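The Thumb Problem

For two weeks in June I was bested by a thumb.

I should back up. I do hardware reliability at a small outfit called Janumska, and if you have ever wondered what "hardware reliability" means, it means that other people build a hand and I find out how it stops being one. We don't make the hands ourselves. We bolt them on, write the grasping software, and sign a piece of paper saying they will behave around customers. My name is on the paper. The customer this time was Orkatari, who want a machine that can stand at a counter at three in the morning and give things to tired people: keys, cards, receipts, the odd umbrella. Flat things, mostly. Flat things are horrible. A mug practically wants to be picked up. A card lies there like a cat that doesn't want to go to the vet.

The fault first showed up on a Thursday, at 4:40 in the afternoon, which is when all faults first show up. Lerato Mokoena was running handovers. The hand picks up the card, holds it out, a person tugs on it, the hand feels the tug and lets go. Simple enough that we'd stopped watching closely. On this one Lerato tugged and the hand did not let go. She tugged again. The hand, feeling that something was trying to steal its card, squeezed harder.

She's a sensible person, so she let go of the card and hit the stop. The stop worked. I want that on the record because it's the only part of this story I come out of well. The card had a crease across it like a folded napkin, and Lerato had a look on her face that I've seen before on people whose vending machine has eaten a five.

"It's yours," she said, meaning the ticket.

Now, a squeezed card is a joke. A squeezed finger is a form, then a phone call, then a much longer form. The force limit on that thumb is supposed to be set low enough that you can stick your own pinky in there and feel mildly insulted. When I put a load cell in the grip and reproduced the fault, the cell read 30 newtons. The limit in the config file said something a great deal smaller. I read the config file four times in case it changed its mind.

So we took the hand off handovers with people, which I should have done before I went for coffee and not after. From then on it was a fixed clamp doing the tugging and anyone who needed to be near the thing stayed an arm's length plus a bit away from it. Olanrewaju Adeleke wrote that on the whiteboard as ARM + BIT and it stayed up for the whole two weeks.

My first theory was the tug detector. I loved this theory. It was software, and it was somebody else's. I wrote a slightly smug message to Natalia Ocampo, who wrote the detector, and she came back in under an hour with a plot showing that her code had seen the tug every single time and asked for a release every single time. The release command went out. The thumb got it. The thumb just didn't care to comply. I apologized by way of a pastry.

Second theory: heat. The motor in the thumb base does get warm, and warm motors do strange things. I ran it cold in the morning and warm after lunch, and the fault showed up in both, at a rate that looked random. It would go beautifully for 820 cycles and then clamp down twice in a row. If you've ever chased an intermittent fault you know the exact mood this puts you in. You begin to take it personally. You begin to save it up, going home and telling your spouse about the thumb, and your spouse, who has her own job, says "the thumb again?" in a tone that doesn't invite the second half.

Third theory: the cable. It's always the cable. I have a mug that says so. I swapped the cable, ran it overnight, came in at seven to a clean log, and told everyone it was the cable. It clamped at 7:25. I have put the mug in a drawer.

What I hadn't done, in all of this, was look at the hand while it was doing it. I'd looked at plots of the hand. I'd looked at the motor current, the tug signal, the joint angles, all laid out in pretty colors on one monitor. Uriel Barrera, who came over from the mechanical side mainly to borrow a torque driver, watched my plots for a minute and asked what the wrist camera showed. I told him I'd turned off the recording to save disk space. He was very kind about it. He took the torque driver and left.

I turned the recording back on and set the machine going with one of the hotel cards we'd been using as stand-ins.

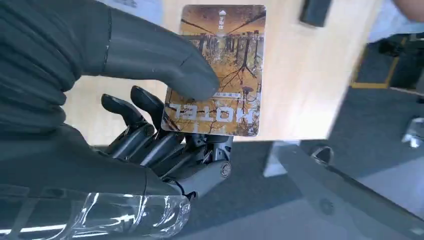
Every theory I'd had up to then was about the inside of the thumb, and I'd never given a thought to what it was wearing. We'd been treating the joint angle as gospel and the outside as trim. Look at the base, where that ribbed charcoal fabric bunches into folds before the smooth black segment starts. It's there to keep grit and shirt cuffs out of the joint, and when the thumb closes, those folds stack up. Fine. The tip was on the upper left face of the card, the fingers were bracing the back and the lower edge, "HOTEL" was upside down, and all of it was a grip I'd have signed for without blinking. I probably had. What I cared about by then was the cloth, so I went frame by frame through a failed release, and there it was on the third one I checked: a fold tucked itself down into the gap at the joint and got pinched.

After that the rest fell over pretty quickly. The release command tells the thumb to open. The thumb tries, and the pinched fabric holds it. The controller sees the joint not moving and decides it must be short on effort, so it adds effort. Some of that effort goes into the cloth, the linkage twists a hair, and the tip gets levered down onto the card. The force limit never trips because the force limit is worked out from motor current in the closing direction, and the motor, bless it, was opening as hard as it could. We had a safety limit that only worked if the machine was hurting you on purpose.

I stared at that for a while. Then I went and got Natalia, partly to share the joy and partly because I owed her the real answer after the pastry one.

Proving it took an afternoon. I peeled the cover off and ran 3,000 cycles bare, no faults. I put the cover back on and tucked a fold in with a plastic spatula, and it clamped on the first release. Took the fold out, fine. Tucked it in, clamp. Olanrewaju said I was enjoying it too much, and he may have had a point.

The fix came in 2 parts and I only like one of them. The part I like is in the controller. If you tell the thumb to open and it doesn't, it now cuts power and goes limp, and it doesn't get to try harder. The thing can be backdriven by hand once it's limp, so if your finger is in there you can just take it out. It'll drop the card now and then. I can live with a dropped card. The limit check also runs in both directions, which it should have from the start, and I've gone back through the old review notes to see who approved it running in only one. I'd rather not talk about who approved it.

The part I don't like is the cover. Barrera (the man, not his brother's machine shop of the same name, though the shop did cut the part) made a thin collar that keeps the last fold out of the gap. It works. It's also a piece of plastic whose whole job is to stop a piece of fabric whose whole job is to stop dirt, and I know how this goes. In a year I'll be writing a post about the collar.

Orkatari took it well. Their safety lead is Iraís Ocampo, no relation to Natalia, and both of them are tired of being asked. She wanted to know whether anyone had been hurt (no), whether anyone could have been (yes, a pinch, possibly a bad one), and why the limit hadn't been tested while opening. I had a long answer ready for that last one, with slides. I gave her the short one, which is that I hadn't thought of it. She wrote it down and asked for the test to be added to the acceptance list, and it's on there now, between the dropped umbrella and the power cut.

Lerato did the first live handover once we'd all signed off. She used a pencil for the first several tugs. Then the card, held by one corner with her fingers well back. It let go. She handed me the card and asked if she could have the old creased one for her desk, so if anybody has seen it, it was in the tray next to the load cell on Monday and it isn't there now.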